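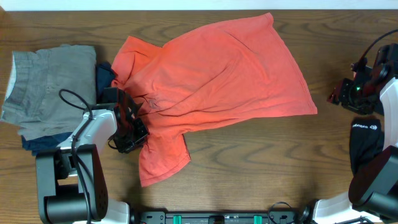
News > Local > Haltville

Clothing swap returns to Risum Hall

The Haltville clothing swap will be back at Risum Hall in September 2026, with longer hours and a bigger room for children's sizes.

The last swap, in February, drew 118 households and took in 1194 items. Of those, 833 went home with someone new. The rest were passed on to the Odidero thrift store on Lai Street.

Visitors may bring up to nine pieces each. Clothes should be clean and free of holes – missing buttons are fine, and a mending table will be open all day. Shoes and coats are welcome, but bedding and underwear can't be accepted.

Entry is free. People with nothing to trade can still come in during the last hour and take what they need. Drop-off is at the side door.

14 shares | 3 comments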